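Play Kitchen Room: Frequently Asked Questions

Grivulmont Children's Library, Lower Level
Last revised Tuesday, May 14, 2019

Who may use the play kitchen room?
The room is open to children up to the age of six, accompanied by an adult. Library membership is not required. Groups from schools and day care centers must reserve in advance through Kristýna Polák at the children's desk.

What is provided?
Each table is furnished with a small set of play kitchen items. The set includes dishes, play food and a toaster oven. Dress-up clothes, puzzles and dolls are kept in the reading area and should remain there.

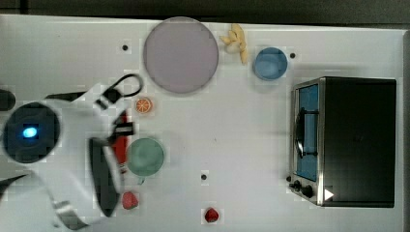 Table set with large plate, green dish, blue bowl and toaster oven.

Are the play foods safe for very young children?
Play foods are intended for pretend use only and should not be placed in the mouth. Adults with a child under three are asked to speak to the desk before choosing a table. Staff will offer a set selected for that age.

May we bring real food or drinks?
No. Food and drinks may be consumed in the Vumum Café on the ground floor. Water in a closed bottle is permitted.

Does the toaster oven need to be switched on?
No appliance in the room is to be connected to power by visitors. Children may pretend to set the knobs and serve a meal. Please do not place books, coats or bags on top of an oven.
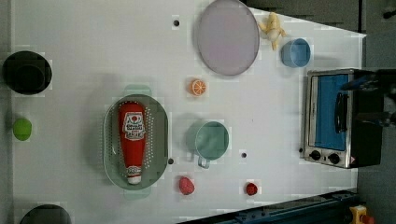
Play foods and a light blue cup on the white tabletop.

How should the table be left?
Please return all items to the tabletop before leaving. Food should not be stored inside the oven, where the next family may overlook it. Items found on the floor may be handed to the desk for cleaning.

What happens if an item is broken or lost?
Please report it to the desk on the same day. There is no charge for ordinary wear. A replacement fee of 20 crowns applies to a lost play food and 100 crowns to a lost dish. Damage to an oven is assessed individually by Paavo Hakala, Facilities.

How can the items be used to support language learning?
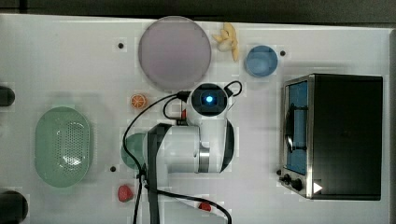

Early vocabulary grows through short, repeated exchanges, and pretend meals provide many occasions for them. Adults are encouraged to name an item, wait for the child to respond, and then add one word. A yellow banana beside a large plate, for instance, allows a child to practice a color, a size and a position in a single sentence. Families who speak another language at home should feel free to use it. A printed word list prepared by Zdislava Štěpánek is available at the desk.

Does the library accept donated toys?
Donated toys are accepted in April only and must be complete and clean. Electrical items cannot be accepted.

Whom may I contact with further questions?
Inquiries may be made in person at the children's desk or in writing to Fraser Cruickshank, Visitor Services.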